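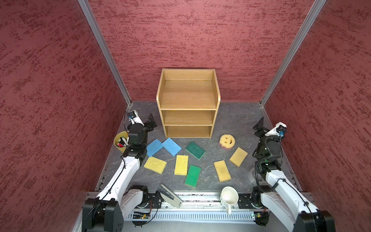
*2 min read*

July 27, 2023

Spent most of the day on the sponge task. The planner now picks its own order instead of following the list Vesna Hoxha wrote in November. It scores each sponge by distance to the shelf and by how much room the gripper has around it. The two blue ones at the left are the worst case: their corners nearly touch, and the segmenter kept merging them into one object. I raised the boundary weight and it split them on the next pass.

The smiley-face sponge is a different problem. There is a pink-red layer under the yellow, and the color model wants to call that a second sponge. I left it alone for today and wrote it up as a ticket for Hideaki.

Planning time was bad in the morning, up to 200 ms per grasp. Brendan Corrigan found that the collision check was reloading the shelf mesh on every call. He cached it. Log 2669 has the before and after.

I also added the markers in the yellow cup to the keep-out map. They stand close to the left arm, and the old map had only the cup, without the height of the pens. The clear plastic object by the right arm still has no depth points at all. For now it is a box I typed in by hand.

Sandra Wainwright wants both arms working at once by the end of next week. The scheduler can do it in simulation if the shared zone in front of the shelf is locked to one arm at a time. Merged the lock to the Inga branch at 8 and went home. Tomorrow: the release timeout, then the wrist camera calibration script.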